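Hi Yolanda,

Quick update on the county redistricting explainer you're paying for, as of September. I've now sat through seven public hearings (my back says more) and read every draft map the commission has put out. Two of the three chapters are written and sitting with Fiachra Madigan for edits. He's cut my long bit on the Hanrahan precinct lines, and I sulked, but he was right.

The third chapter is slower. It covers who asked for the Nullau split, and the clerk's office still owes me two sets of emails. I call every morning at 9 – they know my voice by now!

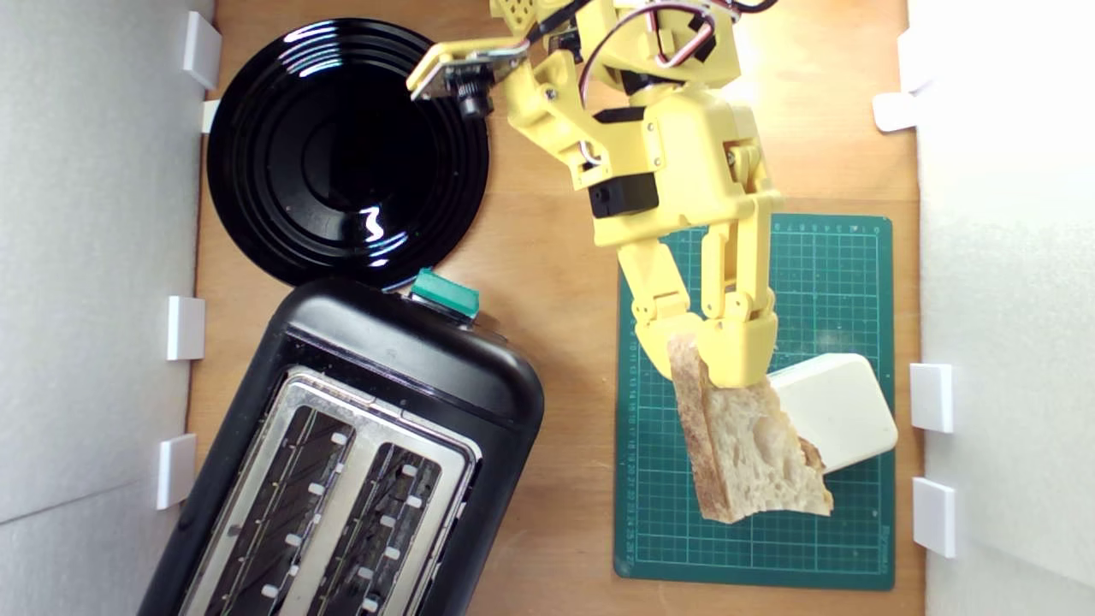
Money is fine. We're a bit under on travel and a bit over on copying fees, and I'd like to move the leftover travel cash across if that's okay with you. Sơn Đinh is fact-checking the first two chapters now and has already caught a wrong vote total, bless him. I'll send you both as soon as he's done.

Talk soon,
Saoirse Egan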